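Notes from the back kitchen

If you've wandered past the dish area at Zundstead since May, you already know we have two new sets of hands in there. I've been on the cup station for 4 years, so Meifang Tang asked me to write down how it's going.
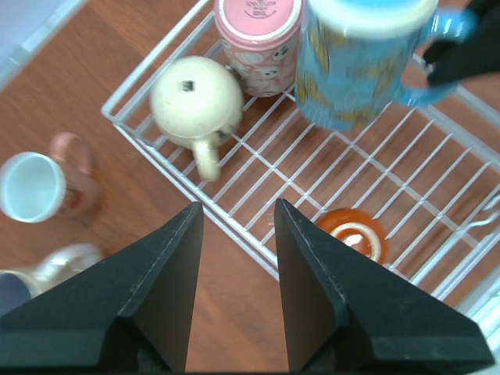
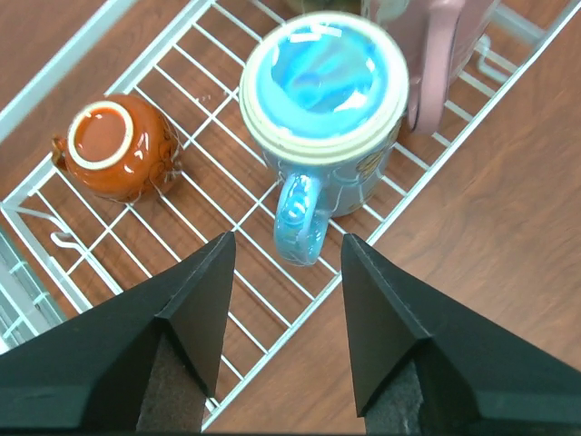
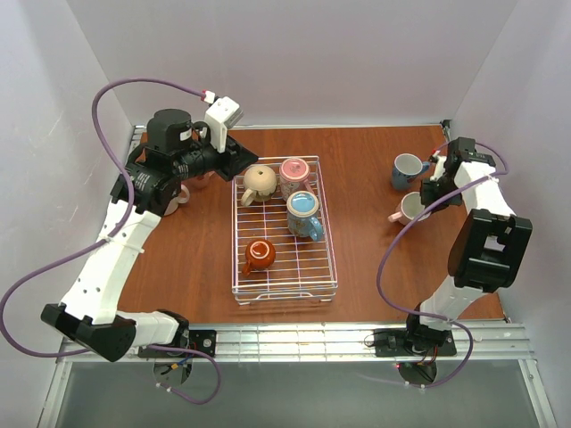
What's changed most for me is my afternoon! I used to stand at the rack until my back gave up, and now I mostly set things up, watch, and step in when something needs a person (which was pretty often in the first weeks, I'll admit). Laurențiu Olteanu has been teaching me how to pause the arms and start them again, and I'm getting faster at it. I've also gotten picky about what goes on the table. A small round mug like the brown one, with its little loop of a handle, wants a different grip from the big blue one, so I try to give us a mix every shift – all matching cups would be easy, but our shelves don't look like that.

Nobody's hours got cut, which was the first thing I asked. Two of us moved to the front counter and I picked up a training block with Laurențiu, with a small raise to go with it. I do miss chatting over the sink. If you want to try a session yourself, call me at extension 1504 before we open.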